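Oiling a kitchen worktop

Give yourself a slow afternoon for this, and open a window. Wash the wood the night before, then sand lightly along the grain – 300 grit is plenty.
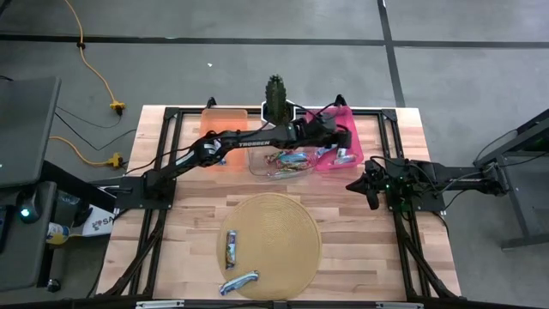

Oil goes on thinly, with an old cotton rag. Strips of tan, cream and brown side by side may drink it at different speeds, so go back over any dull patches after ten minutes or so.
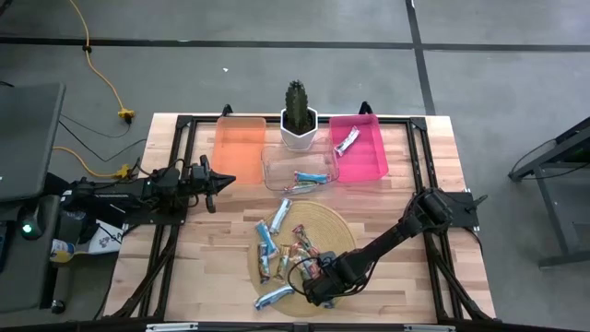 Three coats suit most kitchens, and I do mine every August. Pale butcher-block strips like these will deepen a little each time, so do try a hidden corner first. Leave it overnight between coats, and lay the rags out flat outdoors to dry.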